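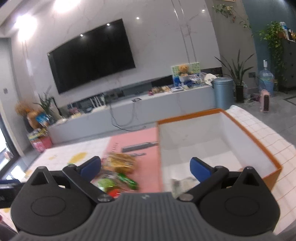
Why did the November batch of walnut ink go gray on the Pedcombe paper? The iron went in too early, before the husks had given up their color, so we got a thin gray wash where we wanted a deep brown.

**February 2023, ink bench**

Finally got back to this and I'm so glad I did! Started over with the frozen husks from Lamai Khamphan (she had a whole bag left from the fall) and left them to soak in rainwater for 3 days before any heat. The liquor was already darker than anything we had in November.

Batch notes:

- 100 g husks, thawed, torn up by hand
- simmered with the lid off, never a full boil
- strained twice, first through the coarse cloth, then the fine one
- reduced to 63 ml
- gum arabic added warm, one clove per jar for mold

No iron at all in jar A. Jar B got a tiny pinch after straining, and wow, what a difference from last time. It goes on brown and turns nearly black as it dries, with a warm edge where the pen lifts. Jar A stays a soft reddish brown, lovely for washes.

Paper tests: Pedcombe still feathers a little with jar B, mostly on the rough side. Sisay takes both inks beautifully and the hairlines stay crisp. Vanance is somewhere in between – fine with a dip pen, too thirsty for a brush. I'd love to try the heavier Sisay if anybody orders more.

The Jelby nib clogged after 27 lines of jar B. Rinsed it, wiped it, carried on, same thing again a bit later. I think there's too much gum in there. Jar A ran through the same nib with no trouble, but it was also the thinner of the two, so that isn't a fair comparison yet.

Next time: half the gum in B, and split the husks so that one lot soaks longer. Lamai wants to try the leftover husks for a second pull, probably weak but could make a nice pale tint for ruling lines. Test strips are taped to the window for fading, top half covered with card. Please leave them up!

Still to do: label the jars properly, pH strips, find the good strainer.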